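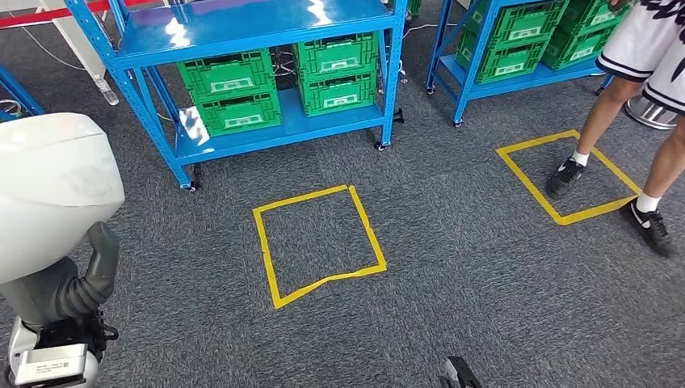 Tape squares on carpet for staging crates: which tape, and will it come up?

Posted 11/27/19 in Storage & Workrooms

We have a back room with gray low-pile carpet where we keep stock in green plastic crates on blue steel shelving units with casters. When crates come off the shelves for sorting they end up wherever there is a gap, and people step around them all day. I put down two squares in yellow tape in front of the shelves so that a crate being worked on goes inside a square and everything else stays on a shelf.

So far people are using them. My problem is the tape. I used what was in the supply drawer, a plain yellow tape with no name on the core. I would like to know the following before I do the rest of the room.

Will tape like this leave glue in the carpet if it stays down until April? We lease the room and the carpet has to go back clean.

How big should a square be compared with the crate? I made mine by eye.

Is there a better way to keep the shelving units from creeping? They have casters, and if they move, the squares end up in the wrong place. I am not sure the wheels on ours lock at all.

Last, we have cables on the floor behind and under the shelves and a thin white one that goes across the carpet between two of the units. I know that is not great. Can I just tape it down with the same yellow tape while I am at it?

The crates have a small white label panel on the front, in case that matters for which way they should face in the square.

larkcombe_stores

stomodby_facilities

I look after three workrooms and two of them are carpeted, so I have done this more than once.

Tape first. Ordinary vinyl floor marking tape is made for hard floors. On low-pile carpet it sticks well for a few weeks, then the edges lift, and the longer it is down the more likely the glue stays behind when the backing comes away. Cheap tape with a rubber adhesive is the worst for this. April is a long time for an unknown tape. I would pull up one short piece now, in a corner of one square, and look at the carpet. Press a clean white paper towel onto the spot with your hand. If it sticks or picks up yellow, take the rest up this week.

What to put down instead depends on your budget. Gaffer tape is cloth backed and generally comes off cleaner than vinyl, but it still needs to be replaced every month or two. There is also marking tape sold for carpet that has hooks on the underside and no glue. It grips loop pile and some cut pile. Buy one roll and try it before ordering more, as it does nothing on very flat carpet. We have it in one room and it has been down for 15 months with no marks. You vacuum over it along the run of the tape. If you vacuum across it the ends catch.

If you do have to take off old glue, use a citrus remover on a cloth, blot, then blot with plain water and leave it to dry. Test behind a shelf first. Do not scrub, it fuzzes the pile and that shows more than the glue did.

For the size, measure the outside of the crate at the rim. Add 2 inches on every side and make that the inside edge of the tape. Any tighter and people spend time lining the crate up, or set it on the tape, which peels it. Any looser and you will find two crates in one square. Cut the corners square and butt them together. Overlapped corners are where shoes catch.

Leave walking room between the shelf and the square. You need to be able to stand there and lift a crate off the lower deck with your knees bent. With the square tight against the shelf you end up reaching over it with your back.

Face the labels toward whoever is walking in. It saves turning crates to find out what they are.

On the casters, get down and look at them. A locking one has a small foot lever or tab over the wheel. If yours have none you can usually swap two of the four for locking ones with the same stem or plate, and two on the front are enough on carpet. Caster cups also work. Those are little dishes the wheel sits in, and they cost next to nothing. Mark the floor at the front wheels with a short piece of tape so you can see if a unit has shifted.

Keep the heavy crates on the lower deck. A unit on wheels with the weight up high is easy to tip when someone leans on it to get up.

The cable is a separate job. Please do not put plain tape over it. The tape goes into the cord covering, it bunches when walked on, and after that the cord is sticky for good. Reroute it behind the units if it will reach. If it will not, get a longer one and take it along the wall. For the ones behind the shelves, unplug what is not in use, then tie the rest up in loops with hook and loop ties and hang them off the slots in the uprights if yours have them. Nothing that is plugged in should be where a caster can roll over it.

kosgate77

Just use painters tape. Blue one. Comes right off, I've had it on carpet plenty of times. You have to redo it a lot but its cheap.

wanigasekara_m

I agree with most of the long answer above. Painter's tape is fine for trying out a layout, but in my experience on carpet it is curling by the end of the second week, and then it is a trip hazard of its own. I would use it to decide where the squares go and then put down the hook kind.

Some things from our own room, which is a mail and returns room with 418 square feet of carpet tile.

If you have carpet tile instead of one piece, a ruined tile can be lifted and replaced. Ask the landlord if there are spares. We had 9 in a closet and did not know. It made me worry less about glue.

Do one square per person who sorts at the same time, and stop there. We started with more and the extra ones filled up with things that were not crates. Returned coats, mostly.

Stack no more than two high on a deck if people have to see the labels or take the bottom crate. Three is fine for empties.

Also check under the bottom deck every so often. Packing sheets and bags slide down behind the crates, hang off the edge of the shelf, and then get pulled into the wheels when you move the unit. We lost most of a morning to one that had wound itself around a caster stem.

For a cable that has to cross open floor there are low fabric covers made for carpet, with hook strips down both sides. They lie flat and you can roll a cart over them. Ours is bright orange and I would get the same again, since people look down when they see it.

larkcombe_stores

Thank you. I pulled up a short piece and the paper towel came away clean, but I will change over to the hook tape anyway if the test roll holds. The cable is getting moved first. I will measure the crates at the rim when I redo the squares.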